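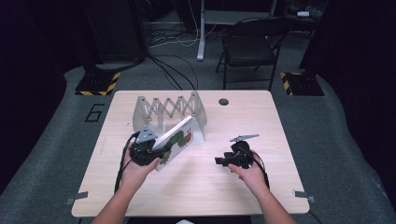

Can I run two Palamarchuk hand grippers from the same hub?

They will both run from one Osalov hub, as long as each has its own port and the left one is plugged in before the hub is switched on. Connecting the left one late is the most common cause of the fault in the ticket below.

Ticket 163
Product: Palamarchuk hand gripper, pair, wired, grey fingers
Hub: Osalov
Raised by: Manee Thaweesak, Plorurstead
Handled by: Sesau support desk
Opened: May 13, 2023
Status: Closed, with one item left open (see end)
Subject: Right gripper reports that it is holding a book. It is not holding a book.

Original message

Hello. We have your pair on trial until September and I'm meant to write a recommendation on whether we buy it. At the moment my recommendation would be quite short.

The job is tabletop tidying. Children's board books go into a folding concertina stand and come out again, and we record the width of both grippers throughout. The left gripper does most of the holding and behaves itself. The right one claims to be closed on something when it is wide open in mid-air. It will say this for most of a recording, with great confidence, then correct itself just as I reach for the stop button.

I have read the manual. I have read the bit of the manual that says to read the quick start guide. The quick start guide is a drawing of a hand with an arrow on it.

Things I've tried:
Turning it off and on.
Turning the hub off and on.
Swapping books, in case it had taken against one.
Shouting.

Manee

Reply from Sesau support

Hello Manee, and sorry about the drawing. We do know about the drawing.

Could you tell us three things, please. Which gripper is in which port on the hub? When you run the width check with nothing in the fingers, what does the right one read fully open? And does the false reading come on at any particular point in the movement, or does it wander in when it feels like it?

Please don't recalibrate yet. If you calibrate while the fault is present, the hub will save the fault as the correct answer and defend it.

Manee

Left is in port A and right is in port B. I assume A and B are left and right. They aren't marked as anything else.

Fully open with nothing in it, the right one reads 40 millimetres. The left one reads 9 more than that, and the left one is correct, because I put a steel rule across it.

As to when: it's worst when my right arm goes out over the far side of the table. If I keep my elbow in like a penguin it's much better. I'd prefer not to put "operator must be penguin" in the recommendation.

I had already recalibrated. I'd done it before you told me not to, and I am choosing to mention it now.

Sesau support

Thank you, that's useful, including the last part.

Two separate problems, we think. The low reading at full open is the calibration you saved. The reading that changes with your arm is almost certainly the cable. The plug on the gripper end takes a sideways pull when you reach, and if it isn't fully seated the width signal drops to whatever it last believed. Please try these in order.

Switch the hub off at the hub. The button on the gripper only puts it to sleep.
Unplug both cables at the gripper end and look at the pins.
Push the right-hand plug back in until it clicks. It will feel as if it has clicked before it has clicked.
Leave a loose loop of cable between your wrist and the edge of the table.
Plug in the left gripper, then the right, and only then switch on.
Open both all the way, hold still, and run the width check. Don't calibrate.

Send us the new figure, please.

Manee

You weren't joking about the click. There are two. The first one is a sort of decoy.

With the plug properly home, it no longer cares where my elbow is. I waved it about over the table for as long as I could stand and the number didn't move. It's still the wrong number, but it is now wrong consistently, which I gather is progress.

One remark for whoever designs these. The cable comes out of the grip in exactly the place where it wants to go over the front of the table, and then the whole weight of it hangs there asking to be knelt on. I have a pair of clips I could press into service, but for the price I'd have expected something in the box.

Sesau support

The cable exit has been raised before. It has been raised by people in this office. We'll add your name to the ticket and your phrase about kneeling, which has gone down well.

Now the calibration. You need to clear the saved one first, or the hub averages the new one with the old one, and you get something halfway between right and wrong.

On the hub page, open Devices and pick the right gripper.
Choose Forget width. It will ask whether you're sure. Be sure.
Fully close the fingers on nothing and press Set closed.
Fully open them and press Set open.
Wait for the light to stop blinking before you move.

Manee

"Forget width" is under Advanced, under Other, and not under Devices. Found it in the end by opening everything.

Did all of it. The right one now agrees with the steel rule. It also agrees with the left one, and with me, so that's the whole household on speaking terms.

Ran the book task again afterwards. Opening a board book with one gripper while standing it up is not dignified, but the recording is clean all the way through. The right gripper sat open doing nothing for long stretches and, for the first time, said so.

While I have your attention, a few things that aren't faults but will be going in my write-up unless you talk me out of them.

The flat finger is good on covers and poor on pages. Board pages are thick and it still gets two when I want one.

The grip is fine for a short session. By the end of a long one my thumb had opinions.

The hub fan runs at one speed, and that speed is hairdryer.

Is there a softer finger we could try before September? I saw one mentioned on your site, on a page that then wouldn't let me buy it.

Sesau support

We wouldn't dream of talking you out of any of them. Taking them in turn.

Pages: fair. The finger was made for edges and boxes. Try coming at the page from the corner, with the finger laid almost flat, and close slowly. It helps a bit. It won't make a page-turner of it.

Thumb: there's a tension screw inside the trigger guard, under the rubber plug. A quarter turn anticlockwise lightens the pull a good deal. Don't take it all the way out. The spring behind it is very keen to leave.

Fan: an update is in testing that lets it slow down when the hub is idle. We can't give a date, and the last time we gave one we were wrong.

Softer finger: the page was put up early. We can lend you a trial set if you're happy to send it back with the kit. They swap over with the small key in the lid of the case. Run the width check again after you change them, as they're thicker than the grey ones and the hub won't work that out by itself.

We've also asked for "Forget width" to be moved to Devices, where we have been telling people it is.

Manee

Yes please to the trial set. Same address, and could the driver ring the bell at the side, as the front one is decorative.

Tension screw done. Thumb much happier. Spring still on the premises.

You can close this. I'd like it noted that the shouting was not shown to have made any difference either way.

Internal note, Sesau support

Cause: right gripper plug part seated, and a calibration saved while the fault was present.
Fix: plug reseated, saved width cleared, calibration repeated. Customer checked against a steel rule.
Sent to documentation: correct menu path for Forget width. Mention the second click. Replace the drawing.
Sent to hardware: cable exit, again.
Open item: soft finger trial set to go out to Plorurstead on loan, return with the kit. Stores say they have the left-hand fingers and are looking for the right.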